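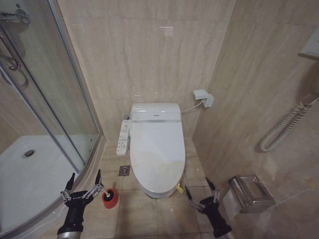 The small bathroom at the Istovham open day, bidet seat and all.

I'd never been to a bathroom open day before, and I'm not sure I knew there was such a thing, but my sister-in-law Marit Solheim is doing up her flat and wanted company, so off we went to Istovham one grey morning in March. Three coaches in the car park already! We got a paper cup of coffee each and a map that we held upside down for the first ten minutes.

The place is laid out as a row of made-up rooms, big ones first. I'll skip the big ones. They were lovely and I will never own a bath you have to climb steps to get into. What I wanted was the little rooms at the far end, as mine at home is hardly bigger than a wardrobe.

The one I liked best has the toilet facing you against the back wall, and a curved glass shower tucked in on the left. I'm sold on the curve — my own shower has a square corner and I've had the bruises on my hip to prove it. The tiles on the back wall are large, beige and marble-look, with just a bit of faint veining, and Marit thought them a touch hotel. I thought that was the good part.

Then the seat. The buttons are all on a panel down the left side, rows of them, and quite small. I'd want my reading glasses, and who takes those in with them? Idun Rustad, who was showing our group round, said people learn two buttons and ignore the rest for ever. She also told us to think about the socket before anything else. In this room it's on the back wall beside the tank, so the cord is nice and short, but at Marit's the nearest one is out in the hall. Cue a long chat about electricians.

I was rather taken with the steel tissue holder low on the right-hand wall, and the drain in the floor by the toilet — I flood my bathroom twice a year, so I notice drains. The white coiled cord hanging up on the right I could do without. I'd catch my sleeve in it every morning.

Lunch was a cheese roll, 59 kroner, and not worth it. Marit has come away with a Boström brochure and a budget of 2,000 for tiles, which she'd already gone over by the time we reached the coat rack. I bought a soap dish.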